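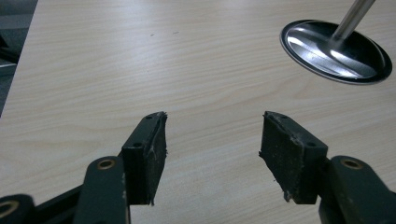

Ticket 86: Villanueva belt-drive deck, slow speed and left channel hum
Category: Turntables
Status: Solved (with one small question left over)

Original report

Hello all! I've got a Villanueva belt-drive deck running into a Hinis phono box, and from there into an old amp and a pair of bookshelf speakers. I love this deck to bits. It had been in a loft for years before I got it, and it's had an LP on nearly every evening since October.

Two problems, and I don't know if they're linked:

1. Everything plays slightly slow. Pianos sound sour and singers sound tired.
2. There's a low hum from the left speaker. It gets louder when I turn the amp up and it's there with the arm on its rest.

Already tried: different records, different mains socket, swapped the speaker wires over (hum moved to the right speaker, so the speakers are fine).

Reply from Madia support

Thanks for such a clear report. Please swap the left and right plugs where the deck goes into the phono box and tell us which speaker hums. Then check the thin earth wire at both ends. For the speed, please tell us the age of the belt, if you know it.

Update 1

Swapped the plugs at the phono box, with the speaker wires back to normal first. The hum jumped to the right speaker! So it's coming from the deck side and the Hinis box is in the clear. Very pleased, as I only bought it in the summer.

Earth wire is tight at the box. Haven't got to the deck end yet. The belt looks original. It has a flat spot where it sat round the motor pulley and it's gone shiny all the way along.
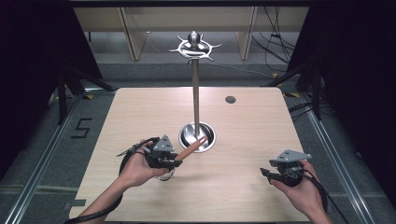
Pole with the spiked ring, and the orange peg in the bowl

Update 2

New belt is on. It's a Gumico, the flat sort, and it came with a little sachet of talc. I wiped the pulley and the inner platter with a dry cloth, fitted the belt without touching the running side, and let the deck turn for 60 minutes with no record on it.

What a difference! I put on a side that's printed as 21 minutes and timed it with my phone, and it came out right to within a couple of seconds. With the old belt the same side ran nearly a minute over. I played three albums straight after that and was late with dinner.

Hum is exactly as before, so the two faults weren't linked.

Reply from Madia support

Great news on the belt. Please turn the deck off at the wall, take the platter off and lift the headshell. There are four small coloured tags at the back of the cartridge. Push each one gently with a wooden cocktail stick. If one moves, that's very likely your hum.
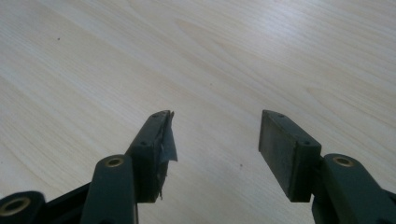
Cartridge tags checked, and the blue one was hanging on by a whisker! It slid half off as soon as I touched it. I nipped it very slightly with small pliers, pushed it home, and cleaned the stylus with a dry brush, back to front, while I was in there. Dust is the thing I'd been missing on this deck. On a pale wooden tabletop like the one in the photo you spot a couple of dark specks straight away, but on a black platter mat under a lamp I'd walked past a proper layer of fluff for weeks.

Update 3

Hum gone! I left the amp on for 90 minutes with the volume well past where I'd ever listen, and there's just a faint hiss, the same on both sides. Bass is tighter too – or I'm imagining it, but I'm enjoying it either way.

Leftover question: does the Gumico belt need more talc later on, or is the one dusting enough?

Reply from Madia support

One dusting is enough. If the platter is slow to start in cold weather, wipe the belt and pulley with a dry cloth before you try anything else. Marking this as solved, and you can reopen it by replying.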